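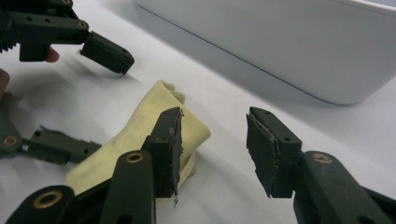 Nettoyer un bac en plastique blanc passe pour une corvée de débutant, ce qui explique sans doute que tant de gens la ratent. Le blanc ne pardonne rien, et surtout pas les produits qu'on lui applique avec trop d'enthousiasme. Commencez par le chiffon : le mien est jaune pâle, légèrement côtelé, avec quelques petites taches sombres et un bord qui s'effiloche un peu. Il a du vécu. Plié en paquet allongé, il fait pourtant très bien l'affaire, et il me survivra peut-être.

Ce qu'il vous faut

Un chiffon à texture fine, de l'eau tiède, du savon noir, une vieille brosse à dents et une table dégagée. J'ai longtemps juré par le Brilix en poudre, jusqu'au jour où j'ai rayé un couvercle entier en cherchant à le faire briller. Il m'en reste une boîte, si quelqu'un collectionne les regrets.

Étape 1 — Plier

Un chiffon en boule frotte avec ses plis, donc n'importe où. Pliez-le en deux dans la longueur, puis encore en deux. Vous obtenez plusieurs faces propres à utiliser l'une après l'autre. Quand une face est grise, on la retourne. On ne la promène pas sur le reste du bac en espérant un miracle.

Étape 2 — Les parois

Humidifiez, essorez fort, ajoutez une noisette de savon. Travaillez de haut en bas, dans le sens de la longueur, sans appuyer comme si le bac vous devait de l'argent. Les coins arrondis se font du bout du doigt, à travers le tissu.

Étape 3 — Le rebord et le dessous

La moindre rainure garde tout : poussière, miettes, vieilles erreurs. Passez la brosse à dents à sec, puis le chiffon. Retournez ensuite le bac. Le dessous, je l'ai négligé jusqu'en février dernier, et les auréoles sur la table m'ont dénoncé.

Étape 4 — Rincer, sécher

Eau claire, 3 passages, chiffon rincé entre chaque. Laissez sécher à l'envers, légèrement incliné, loin du radiateur.

Et les traces jaunes ?

Si c'est du gras, une seconde couche de savon laissée dix minutes suffit en général. Si c'est le plastique qui a vieilli, frottez tant que vous voudrez, il restera jaune. Rangez les pulls dedans et mettez le couvercle.

Le chiffon se lave à 60 degrés, sans adoucissant.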